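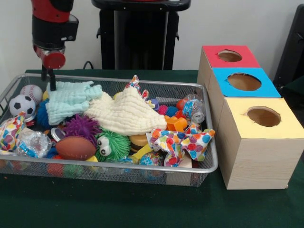 Re: Washing soft toys with rubber ones
Apr 29, 2021

frida_r
Our rota says everything goes in one warm wash with Clollel. The knitted pieces felt and the rubber gets tacky. Separate loads?

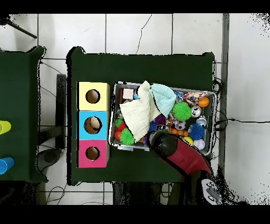
Leif Sveinbjörnsson
Moderator

Separate. Fabric at low heat in a mesh bag, spin off. Rubber by hand with plain dish soap — no solvent, no bleach.
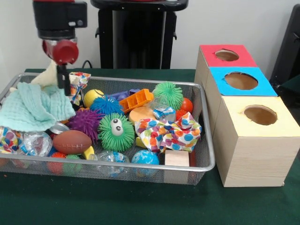
Rinse twice. Detergent left in the grooves is what feels tacky.

esben_lax
Disagree. Old rubber goes tacky by itself. I rinsed 12 balls until the water ran clear and 9 were still sticky by July.

Leif Sveinbjörnsson
Moderator
Stored warm?

esben_lax
In a heated closet, yes.

brynv
Then the test proves little. Air dry flat, keep them cool, and don't let colors touch.

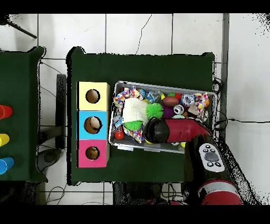 Spiky balls and a knitted toy in the metal tray

frida_r
Two loads from now on. Will report on the felting.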